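Desks get treated like shelves and I'm sick of it. Every flat thing in our house fills up by Tuesday, post, chargers, a mug or 2. 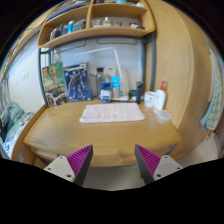 My rule is simple. Back edge for keeping, front edge for working, and teh front stays bare. Boxes can stay, I don't care what the minimalists say. A LEGO box, a big blue model kit with a robot on the front, lamp next to the little packets, fine. They stand up, they're out of the way. Even a folded pink towel is ok if there's clear wood in front of it. 8 minutes before bed, thats all it takes me. Drawers are where things go to die.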